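Home & Table > Conversations

The Case Against the Matching Set
A kitchenware buyer on colored plates, bamboo trays and the trouble with "everyday" dishes 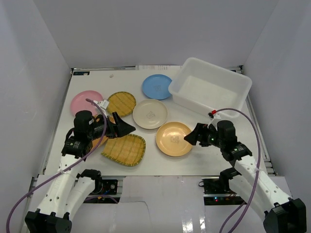 Four round plates, two bamboo trays and a white plastic bin.

The buyer for Kuvulden, a small housewares shop in Hirkthorpe, would like people to stop purchasing sets of dishes. I went in expecting a sales pitch, so this was a strange way to begin, and I didn't quite believe it.

"I sell sets," she said. "I'll sell you one today. But most households use the same few plates over and over, and the rest sit at the bottom of the stack."

She asked not to be named, on the grounds that her suppliers read this sort of thing. What she wanted to talk about was a mixed group of tableware: plates in light blue, cream, pink and a pale orange-yellow, plus a pair of woven bamboo trays with darker green rims. Her argument is that a family can do very well with pieces like these and no dinner service at all.

I asked whether that was simply a way to sell odd plates at a better price.

"Sometimes, yes," she said. "If a shop charges more for four loose plates than for four in a box, walk out."

The colors I can take or leave. The small printed characters are another matter. The blue plate has a faint cartoon face in the middle, and the cream one has a little line-drawn figure. I told her they looked like children's plates to me, and that I wasn't sure a grown person wanted to finish a pork chop and find somebody looking up at them.

"They're faint," she said. "You'd be surprised who picks them. I had a man come in for something plain and leave with a face."

Did he come back for more?

"No," she admitted. "He didn't."

We moved on to the trays. One is rounded and the other is shaped something like a fan or a leaf, and both have yellow-green slats. Bamboo gets praised for nearly everything these days, and I have thrown out enough musty bamboo to be wary of it. I asked her what a woven tray does that a plate can't.

"Fruit, bread, dumplings if you put paper under them," she said. "Things that do better with a bit of air. I wouldn't put anything saucy on one, and I wouldn't let it soak in the sink. Wipe it, stand it on its edge, leave it out until it's dry all the way through."

And if you don't?

"Then you get what you had."

The leaf shape bothered me more than it bothered her. A round tray fits on a round stack. A leaf fits on another leaf, if you own one, and otherwise it goes on top of everything and slides off. She conceded the point, then said she hangs hers on a hook, which seems to me a lot of trouble for a tray.

Where we came closest to agreeing was the bin. It is white plastic, rectangular and slightly see-through, with a flat bottom and a rim that flares a little. It has none of the charm of the other pieces and I liked it best. She uses one at home to carry dishes from the table to the sink.

"People buy a rack, a caddy, a tub, some folding thing," she said. "A bin does most of that. You can see what's in it, more or less. You can wash it. When it gets scratched up, put it under the sink and keep sponges in it."

I asked about the rival view, which I had heard from a reader who owns a full Serka service and swears by it. Every piece stacks, every piece matches, and guests notice.

"Do they?" she said. "I've never gone home from a dinner talking about the plates."

That may be true, though a woman who spends her working day on plates is a poor test of it. I also pointed out that buying one piece at a time can end in a cupboard as crowded as any set would leave you. She keeps 6 dinner plates herself, and she says a new one only comes in when an old one breaks. I asked to see the cupboard. She laughed and said it wasn't available.

Her advice for anyone starting out is to pick one size of plate and let the colors wander. Different diameters are what make a stack tip, she says, and a pink plate sits just as well on a cream one as on another pink. Of everything she told me, that was the part I found easiest to accept. I tried it at home with what I had, sorted by size, and the stack did stand straighter. It also showed me how many sizes I own.

I left without buying anything. She did not seem offended, and she was already on the phone about a late delivery by the time I had my coat on.

Related
Is Your Dish Rack Too Big?
Koval Mugs, One Winter Later
What We Keep Under the Sink
A Doubter's Guide to Bamboo Cutting Boards

Last updated: 12/12/2022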